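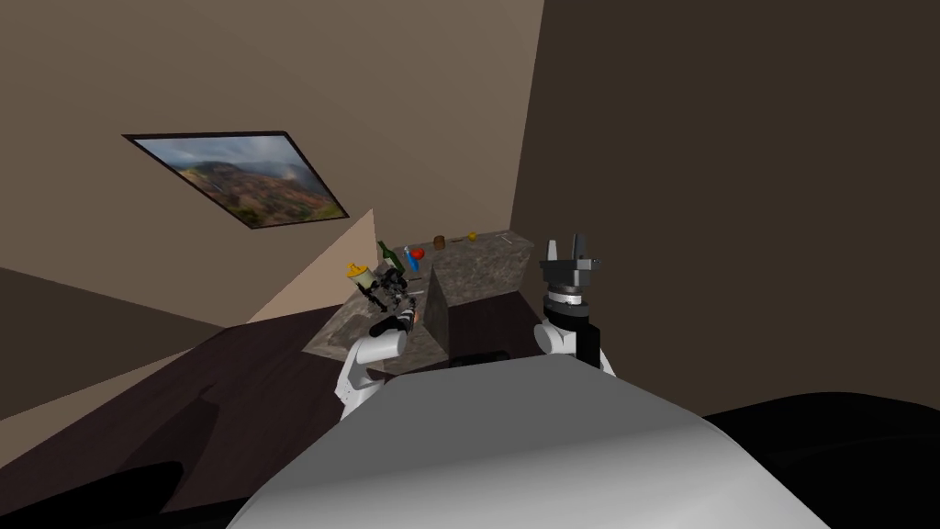 Nekbridge, November

Chapter 5
Reading the Course Before You Run It

Most people who enter their first fell race have trained their legs and left the map in the car. By the first stile they are following a stranger in a green vest, on the theory that anyone moving so confidently must know the way. The stranger may be going home.

This chapter deals with route choice: how to study a course in advance, how to mark up a map so that you can use it with cold hands, and how to decide between a short steep line and a long gentle one. It assumes you have read Chapter 4 and can set a compass without turning yourself round to suit the needle.

We shall use one course throughout, the Tralden Horseshoe, which starts from the cattle market in Nekbridge and returns there by way of three summits and a bog. The bog has no name on the map. Runners have given it several, none of them suitable for a textbook.

5.1 What the organiser tells you

Race details are written by people who have walked the hill so often that they no longer see it. "Good track to the wall" means that there was a track once. "Some rough ground" should be read with care. Before you do anything else, go through the details with a pencil and underline every place where the route is fixed, such as a checkpoint, a gate or a taped descent. Whatever is left over is yours to decide.

On the Tralden, the fixed points are the ford, the three summit cairns and the last field, where runners must keep to the left-hand wall out of respect for the farmer's barley. Between the second cairn and the third you may go where you please, and every year people do.

5.2 Contours and optimism

A contour line tells you the height of the ground. It says nothing of bracken, boulders or the state of your knees. Beginners tend to draw a straight line between two checkpoints and admire how short it is. Try laying a piece of string along the longer way round and then counting the contours each line crosses. A detour that saves 90 metres of climbing is usually worth taking, and always worth taking in the second half.

Rosine Picard, who held the women's record on the Tralden for many years, never took the straight line off the second cairn. She went west along the shoulder, dropped to the sheepfold and came up the grassy side. Her notes on the course, which she let us borrow for this edition, give the direct route two words: "Heather. No."

5.3 Marking up the map

Use a thin pen and leave the detail underneath visible. Write bearings beside the leg they belong to, large enough to read while out of breath. Fold the map so that the leg you are on faces outwards, and practise refolding it in wind. The kitchen table is a poor substitute for wind.

Before going on to 5.4, take a map of any hill you know and choose two points on opposite sides of a valley. Draw three routes between them. Set down the climb and distance for each, then pick one and write a sentence in its defence. Keep the sentence. You will want it in Chapter 7, when we go out and run the thing.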